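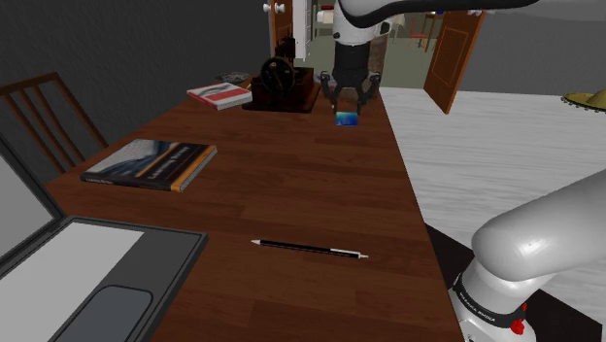

Sinan Karakaya, commenting on an earlier draft, objected that a cat which is weighed more often is also a cat whose owner is paying closer attention, and that the two cannot easily be told apart. "You may find that the scales do very little," he wrote, "and that the habit of looking does the rest." The objection is a fair one and has shaped the way in which the results are presented in this section.

Figure 1. Robotic arm and small blue block on a wooden desk (simulated).

4. Discussion

4.1 Home weighing and the early recognition of hyperthyroidism

An overactive thyroid gland is common in older cats and often comes on slowly. Weight loss is among the usual signs, yet many owners do not see it. A long coat hides the loss over the back and hips, and because the appetite is often normal or increased, the owner may take the cat to be in good health. In the present study 56 cats were enrolled through the Flavcombe and Stillance practices, and their owners were asked to weigh them at home and to enter each reading on the Drulel record sheet. The sheets returned contained 455 readings that could be used.

Owners who kept up the weighing tended to contact their practice on the basis of a change in weight. Those who stopped early more often came in with a complaint of vomiting, restlessness at night or a poor coat. We cannot say that the first group was seen at an earlier stage of disease, as blood was not taken at a fixed point for every cat. Where results were available, they were in keeping with that reading, but the number of cats with a complete set was too small to support a firm statement.

The quality of the readings varied a good deal. Some owners used kitchen or baby scales, while others stood on bathroom scales holding the cat and took away their own weight. The second method is widely advised and costs nothing, but it is poorly suited to small changes in a small animal. A full meal, or a change of scales between readings, can produce a difference as large as the one being sought. We therefore treated a single low reading as a reason to weigh again, and asked owners to report a fall only when it had been found on two occasions using the same scales.

Seven owners withdrew before the end of the recording period. The reason most often given was that the cat would not stay on the scales. Practice nurses at Stillance suggested weighing the cat in its carrier and then the carrier alone, and several owners found this easier. The carrier method had a further benefit that we had not looked for - cats that met the carrier often, without a journey following, were described by their owners as calmer when they were later brought in for an appointment. This was not measured and is reported only as a remark made by owners.

4.2 Comparison with the Kocabaş scheme

The Kocabaş scheme, from which our record sheet was adapted, relied on weighing at the practice alone. Its readings were taken by trained staff on a single set of scales and are more reliable than ours for that reason. They were also far fewer, and long gaps between visits were common. The two approaches serve different ends. Home weighing gives many rough readings, from which a trend may be drawn, and practice weighing gives a few good ones, against which that trend can be checked.

Neither approach can identify the cause of weight loss. Kidney disease, diabetes, bowel disease and dental pain may all produce the same pattern, and more than one of these may be present in the same elderly cat. A steady fall in weight should lead to a full examination, with blood and urine tests, and should not be taken as a sign of thyroid disease by itself.

4.3 Limitations

The owners who took part were already registered with a practice and had agreed to keep a written record. They are unlikely to represent owners in general. Diet was not controlled, and changes of food were entered on the sheet in free text, often without a date. Returning to the point raised by Karakaya, the study had no group of owners who were asked to watch their cats closely without weighing them. Such a group would be needed before the effect of the scales could be separated from that of attention, and it is included in the plan for further work at Flavcombe.

Contact the authors | Copyright and permissions | Back to top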